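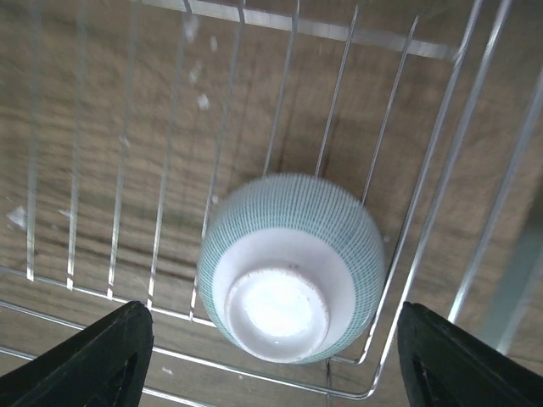 Arcombe kitchen gets its dishes back

30 September 2020

Print | E-mail | 2 comments

The shared kitchen in Arcombe has opened its cupboards again, with a grant of $400 for crockery and a dish rack. Cups with a teal grid pattern are to be drained upside down, says organizer Inmaculada Llorente. Plates with the green centre and rings of white dashes have their own shelf - please do not pile them high.

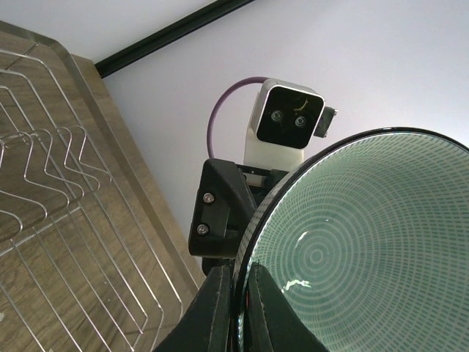
Next in October

A supper for neighbours.

Shares: 254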